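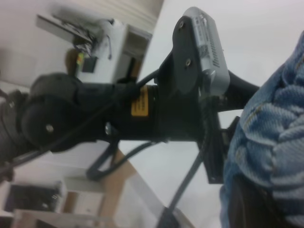

Stastero Cable-Aware Motion Planner
Version 4.2

Overview
Specifications
Downloads
Support

Stastero is a motion planning package for robot arms that carry cables on the outside. It takes the arm model you already have, adds the cables and brackets to it, and plans moves that keep all of them out of trouble. It runs on an ordinary Linux PC next to the robot controller.

Most planners treat the arm as a set of rigid links. That works until somebody bolts on a wrist camera, a force sensor or a gripper with its own power lead. The added parts stick out, the leads hang in loops, and a path that is clear on the screen can pull a connector out at the wrist. The usual fix is to fence off large parts of the workspace or to slow everything down. Stastero plans with the extra parts included, so you get most of that workspace back.

What it does

Cable modeling. Mark where a cable is clamped and how much slack it has between clamps. Stastero works out the space the loop can fill at each joint position and checks that space against the arm, the fixtures and the work. You do not need a physics simulation, and the check is fast enough to run inside the planner.

Twist tracking. A wrist joint can reach the same pose from more than one direction, and only some of those leave the cable unwound. Stastero keeps a running twist count for every cabled joint and picks the solution that stays within the limit you set. The count is saved at shutdown and read back at startup.

Attachment shapes. Plates, brackets and sensor housings are added from a STEP or STL file, or drawn as simple boxes and cylinders in the setup tool. Boxes are good enough for most jobs. Use the real geometry if the gripper has to reach into something narrow.

Soft obstacle zones. Clothing, bedding and other fabric do not have a fixed shape, and a planner that treats them as solid will refuse to go near them. A soft zone can be entered at reduced speed, with the fingers only, or from one side only. The rest of the arm still keeps its full clearance — this matters when a sleeve or a loose knit could catch on a screw head or a connector.

Replanning. If the camera reports a change in the work area, the current move is checked again and replaced if needed. The arm slows along its existing path while the new one is computed. If no safe path is found it stops and reports which part was in the way.

Setting up

Install the package, then open the setup tool and load your arm description (URDF). Add each attachment and place it on its link. Add the cables last, starting at the base and working toward the tool.

Next, run the slack check. The arm moves slowly through 11 poses and pauses at each one so you can compare the drawn cable with the real one. Adjust the slack value if they differ. Do this again any time a cable is re-clamped or replaced, even if the new one is the same length.

Save the setup as a profile. You can keep several profiles for one arm and switch between them when the tool is changed, but the arm must be stopped when you switch.

Specifications

Supported arms: six-axis and seven-axis, single or dual
Arms per license: 2
Cables per arm: up to 4
Collision shapes per profile: up to 400
Input formats: URDF, STEP, STL
Camera input: depth image or point cloud
Interfaces: C++, Python, ROS 2
Operating system: Ubuntu 22.04 or 24.04, 64-bit
Memory: 16 GB minimum, 32 GB if replanning is on
Graphics card: not required
License: per PC, perpetual, one year of updates included

Known limits

Stastero does not model hoses that change stiffness under pressure. Use a larger slack value for air lines and check the result by hand.

Cables that run from one arm to the other in a dual setup have to be entered as two separate cables meeting at a fixed point.

The planner is not a safety function. It does not replace an emergency stop, a guarded cell or the limits set in the robot controller.

Changes in 4.2

Twist count can be reset per joint. Earlier versions reset all joints together.
Soft zones can be attached to a moving object.
Setup tool no longer closes when an STL file has open edges. It shows a warning and uses the outer hull.
Profiles saved in 4.0 and 4.1 open without conversion. Older profiles need the converter on the Downloads page.

The ROS 1 bridge is still included but will be removed in the September release.

From a user

"We had a bracket and three leads past the wrist and had given up half the table to keep them safe. Setup took an afternoon, most of it spent measuring slack. We still had to move one clamp, because the planner kept telling us the loop was too short, and it was right." — Virgilio Macapagal, Kumholm

Ordering

Stastero is sold as a download. The Pascual add-on, which records planned and measured joint positions side by side for later review, is sold separately and needs version 4.1 or later. A trial license runs all features on one arm and can be requested through the support form. Please include the arm model and a short list of what is mounted on it.

Orders and technical questions are handled by our Brornport office. Replies are sent in English.

Page last updated 8th July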